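Idon
Notes from the bench
Posted 25 January 2025

Cables, hoses and a Saturday in the shop

So I finally got a quiet day with the picking cell, and I spent nearly all of it on the boring stuff. No new software, no clever grasping. Just me, a flashlight, a bag of cable ties and a lot of crouching. I had a great time!

If you've been reading since November you'll remember that the arm kept stopping with a sensor fault whenever it turned its wrist all the way over to reach the far side of the bin. I blamed the sensor. Then I blamed the board. I even swapped the board (sorry, wallet) and the fault came right back at cycle 2,963 of an overnight run. Sutrisno Sembiring told me weeks ago to look at the dress pack, meaning the cables and the hose that ride along the outside of the arm, and I nodded and didn't do it.

Well, I've done it now. I ran the arm at crawl speed with one hand on the enabling switch and watched the bundle the whole way through. Right at the far wall the loop went tight and tugged on the thin wires down by the gripper. Five seconds of looking, after all that!

The fix was slack, and then controlling the slack. I cut off the old ties, fed more length down toward the wrist and let the hose and the black cables swing around in one big loop, tied to each other and not to the arm. Too little loop and it pulls, too much and it drags on the rim of the bin. I went back and forth on it for most of the morning and chewed through nine ties.

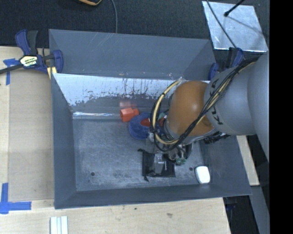
Sutrisno's answer, when I wrote to tell him, was that I should mark the cables with paint pen where they pass under each tie and check the marks after a week, and that if they'd crept at all I should stop using plastic ties and buy proper hook-and-loop. He also thinks I should log every fault with the joint angles next to it. Fair enough. I've done the paint marks and the logging can wait until I'm in a better mood.

While I had everything stopped I went over the bin too. It's held with bar clamps at the far corners, and clamps do work loose when a robot bumps the wall all day, so I backed both off, squared the bin up again and snugged them down. The blue tape marks on the table are the cheapest fixture I own and I love them. If the bin and the tape disagree, something has moved and I recheck the taught positions before I run anything.

Then a wipe of the bin floor (the scuffs are there for good, I've made peace with that), a look at the wiring around the gripper, and three slow test passes into each corner with my finger hovering over the stop.

Next up is the long run. I'm leaving the speed down at first and I'll post the fault log whatever it says. If anybody has a favorite hook-and-loop strap that stands up to a lot of twisting, leave it in the comments, please. I'm nearly out of ties.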